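Flarkimley Robotics Club - minutes, Thursday, 5 pm

Present: seven members. Apologies from two.

**1. Last minutes**

Agreed. The order to Werkard for spare screws is still outstanding.

**2. Sandu project (PC assembly cell)**

The fixture group gave its report. The plate has been reprinted in grey with a taller centre post. The old one flexed when the clamps went on. Files are in the shared folder under version 6.

The programming group wants the chip placement run slowly for now and no changes to the approach height until the next meeting. Agreed.

Cable routing on the arms was raised again. Slack near the case is a snag risk - clips to be tried before anyone edits the paths.

**3. Eltier entry**

The entry form needs a short written summary and a list of parts. Draft to be passed round by the end of April. Memory modules will be left out of the demonstration task unless the chip step is reliable by then.

**4. State of the cell**

Position of the case and fixture plate for the next session:
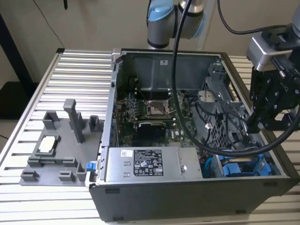 One member asked whether the case ought to be bolted down, as a shift of even a couple of millimetres would spoil the taught positions. Another preferred end stops, which would let us swap cases. Stops to be tried first, cost about £5.

**5. Any other business**

Bench key to go back on its hook after use.

Next meeting same time, same room.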